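Ukanero Table Mat, Brown

Workshop and kitchen / Table covers / Mats

A plain brown mat for covering a large table. It gives you one quiet, even surface to work on, and it keeps the tabletop from getting scratched and marked. We sell it by the sheet, ready to lay down, and it needs no fixing in normal use.

The mat was first made for the teaching kitchen in Zurnville, where Majdi Khalaf wanted something he could spread over the white tables in the morning and take up again at night. It is now sold to schools, workshops and anyone else with a big table and a lot going on.

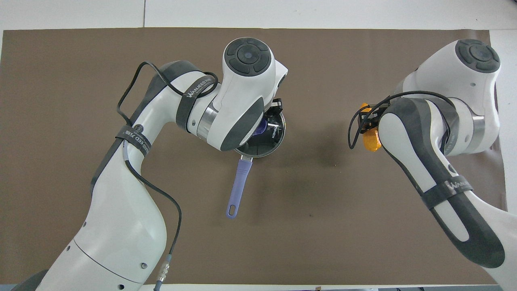 Choosing a size is mostly a matter of measuring your table and deciding how much of it you want to cover. Most people leave a border, as it makes the mat easier to lift and lets you see whether it is lying square. On a white table the edge is simple to judge: the strip of white left showing down the right-hand side tells you at once if the sheet has slipped. If you would like the mat to reach right to the edges, tell us the length and width of the table and we will cut it to fit – there is a charge of 2 pounds for each cut.

Surface
Smooth and matt, in a taupe brown. It does not throw back the light from ceiling lamps, and pale or bright things are easy to find on it. Pencil marks can be rubbed off with a soft eraser.

In the kitchen
Use it under vegetables, bowls and pans while you are getting things ready. Let pans cool before you set them down. The mat is not a heat mat and is not sold as one. It should not be used as a chopping board either, and a knife will go through it. 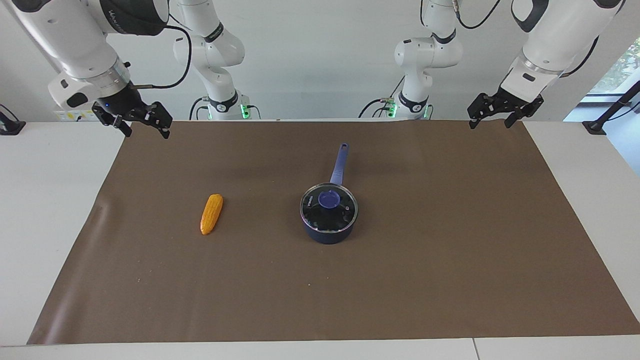 Corn cob and navy-blue saucepan with glass lid, on brown covering. Cob and pan not included.

Care
Wipe with a cloth that is just damp, then leave flat until dry. Do not soak. Store it rolled, with the working side out, so that the ends lie down when you next open it. Folding leaves a crease that will not come out.

Ordering
Mats are sent rolled in a card tube. Single mats leave our Brirneton store within 2 working days. Orders of 50 or more are packed flat on a board and take longer – please ask for a date before you order. Schools get a lower price from 40 mats upwards.

Returns
Uncut mats can be sent back if they are clean and still in the tube. Mats cut to your own size cannot be returned unless we have cut them wrongly.

Questions about sizes or large orders go to Afaf Issa in Sales. Please have your table measurements to hand.

Page last checked 2023-10-22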